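Willau hand-held gripper plans are out Monday, free for home builders

CONNEELY – I've been building a hand-held gripper at home and in our shared workshop, the Flekov, and on Monday I'm putting the whole thing out for anyone who wants to make one. It's called the Willau. The download has the part files, the cut list and my build notes (typos and all!), and you'll find it on the Plolero project page.

You hold the Willau in your hand and close its two fingers on whatever you want to pick up. I went through 4 versions before the linkage stopped binding, and most of my evenings went into the pivots. I'd tighten one, the other side would drag, I'd loosen it and the fingers would wobble. Version three nearly went in the trash. The fix was dull – better spacers and a lot more patience with the drill press. The pads are blue because that's the rubber I had.

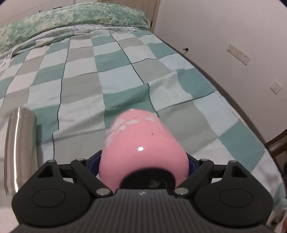

Do I need a 3D printer at home to build one?

No printer of your own is needed. The Flekov will print a full set of parts for members, and you can put it together with a small screwdriver, a hex key and a file for cleaning up the pivot holes.

A full kit of parts, for people who don't want to chase down screws, will cost 140 dollars from the workshop. I've packed the first ones myself, so please be kind about the labels. If you already have a drawer full of hardware you'll spend a good deal less, and the notes list every size I used, including the two I bought wrong the first time.

I do most of my trying out away from the bench, on ordinary household stuff, and I change one thing at a time so I know what I'm looking at. Finger spacing comes first, then pad thickness, then the feel of the grip.
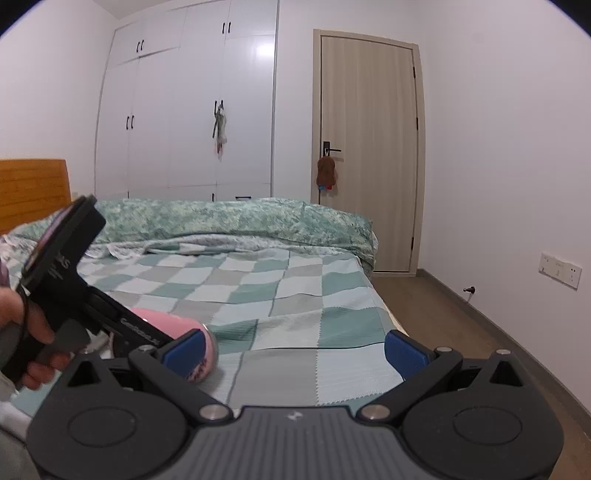 Pad thickness is where I'd love some help. I've been going back and forth between 2 and 3 millimeters and I keep changing my mind – the thin ones feel more direct, the thick ones are more forgiving. Both are in the download, so print the mounts for each and tell me which you like.

We're also holding a build night at the Flekov in October. Bring your half-finished Willau, or just come and watch. Sign-up and press questions both go through the Plolero project page.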